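Tandach Scoop-a-Fish Tabletop Set
Item 2091 — Villca Play Shop, Water and Pretend Play

I've been selling toys for long enough that I can usually guess what will get played with and what will end up under the couch, and this one surprised me. It's a fishing game with no magnets, no batteries and no little motor grinding around in circles. You get a tray, some fish and a net, and off you go! We put one on the demo table in the Clescombe store in January and I've been reordering it ever since.

The fish come in green and pink, three of each. They're small enough to make scooping a bit of a challenge but they sit nicely in the net once you've got one (the trick is to come in low and slide, not stab from above). I like that there are only two colors. Little ones can sort them right away, and bigger ones can each pick a color and race. 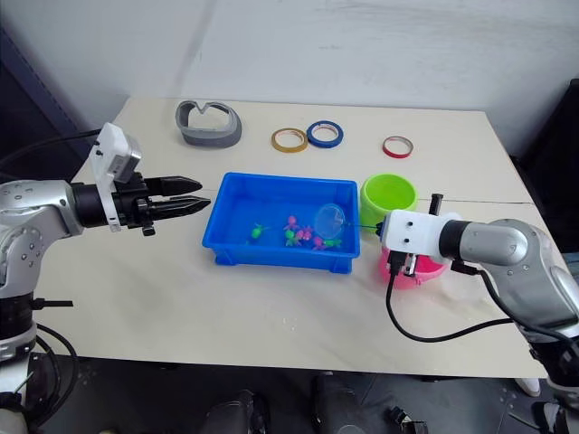

Blue tray, six fish and the scoop net with its thin dark handle.

Let me talk about the net for a minute, as I get more questions about it than anything else. The scoop is round with a pale, see-through mesh, so kids can see what they've caught. The handle is slim. My own youngest held it way down by the scoop for the first week and then worked her way up, and I've seen plenty of kids in the store do the same. Spare nets are sold separately, and if you have two kids I'd get one now — sharing a net is a lot to ask of a three-year-old.

You can play it dry or with water. Dry is how we run it in the store, for obvious reasons, and the fish bunch up in the middle so you have to pick your target. With water, fill the tray no more than halfway. It's a shallow tray with raised edges, and a keen fisher will slosh. A bath towel underneath takes care of most of it.

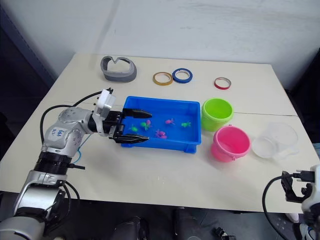 GOES WELL WITH

Buckets. The small Brultar buckets come in a bunch of colors, and the lime green and the pink are the two I'd put with this set — green fish in the green one, pink fish in the pink one, done. They're sold singly. Set them to one side of the tray so nobody has to reach across with a dripping net.

A clear cup or measuring jug with a handle. You probably have one in the kitchen already, so I won't try to sell you mine. Anything that holds 500 ml or so is plenty for topping up the tray, and kids love pouring almost as much as they love fishing.

Colored tape. Okay, this one is my own idea and isn't on the box. I keep rolls of yellow, blue and red by the demo table and stick down a start line or a "dock" where the catch has to be landed. A strip across the table also makes a good border when two kids each want their own side. Peel it up the same day if your table has a nice finish.

GOOD TO KNOW

In the box: tray, six fish, one net. Buckets, jug and tape not included.

Ages: 3 and up, with a grown-up close by any time there's water.

Cleaning: rinse everything, shake out the net and hang it up by the handle. Leave the fish on a dish towel overnight. Please don't put the net in the dishwasher, I tried and the mesh came out wavy.

Lost a fish? We sell them loose at the counter in Clescombe, or add a note to your online order and I'll tuck one in. Orders in by Thursday noon ship the same week.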